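November
Lorkiria Shared Workshop, Giraldo build group

3.2 Recording setup and bag task

The hand-held gripper was assembled at the Flamusitz workshop from printed parts, stock fasteners and a wide-angle camera fixed above the fingers. All parts were made on the members' own machines. The body was printed in two halves, and the halves were joined with machine screws so that the trigger linkage could be reached without cutting. An earlier version used glue at this joint and had to be broken open twice to replace a return spring.

The camera mount is shared between the hand-held tool and the arm. Keeping the same offset from lens to fingertip on both means that a view recorded by hand can be used to train the arm controller with no change to the image beyond resizing. The mount was printed at full infill after a lighter one flexed under quick wrist movements and blurred the recordings.

Paper bags were chosen as the first soft object. A kraft bag changes shape when it is touched, its rim folds easily, and at close range it can fill much of the view. The operator works with the tool in one hand and may use the other, gloved, to steady or open the object. We recorded over 200 trials of this task. Trials in which the tracking software, Nalivura, lost its position estimate were dropped before training.

Position tracking relies on fixed detail in the room. In close work the bag or a nearby flat surface may hide most of that detail, and tracking then depends on whatever remains visible in the gaps. Bright light tubes are easy to find in a tilted view but tend to overexpose, and their edges spread by several pixels. We set the exposure by hand at the start of each session and left it alone. Automatic exposure gave a better picture of the bag but made the background flicker as the tool moved, and the position estimate drifted with it.

Figure 2 gives a view from the tool at close range. The background is confined to a wedge between the near surfaces, and the room's horizontal lines run diagonally.

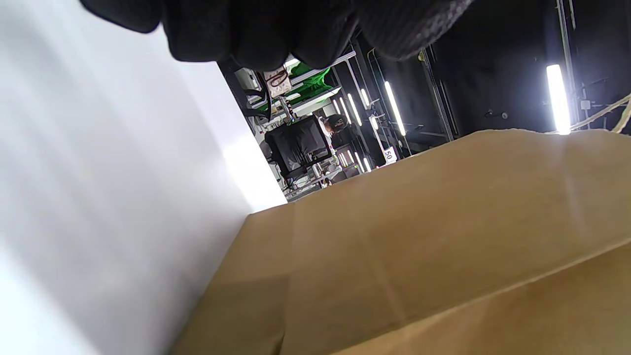
Figure 2. Gripper camera view with gloved hand, white surface and kraft paper bag.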